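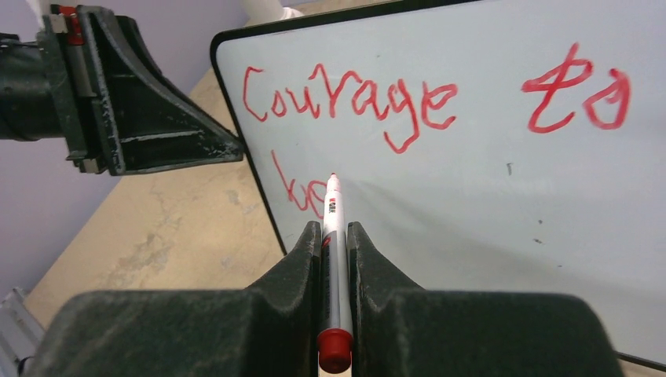

About Carnolum

We write planning and control software for two-armed robots. Magnus Buchanan and Genalyn Navarro started the firm after one too many glossy demos, and we still distrust a robot that only works on film.

Handwriting is a fair test. A pen pressed too hard drags, a pen held too lightly skips, and the planner has to keep both arms out of each other's way.

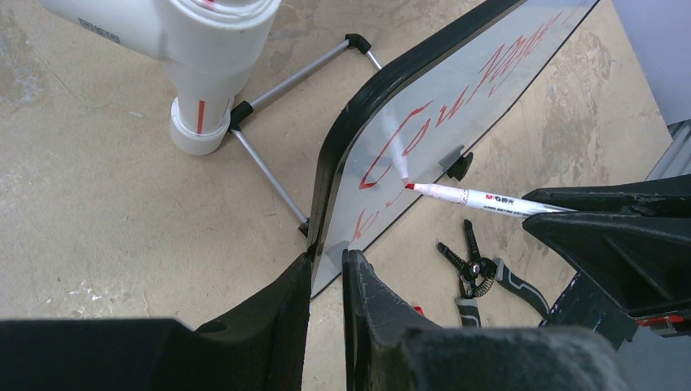
Felicidad Dagdag thinks we overrate it, and told us that neat letters say little about whether a planner copes when the board slips. We partly agree — so Wodell, our planner, has to pass 183 checks before a release, and 26 of them cover contact alone. We don't claim 100 per cent on any of them.

There are six of us. Ask for the logs before you ask for a demo.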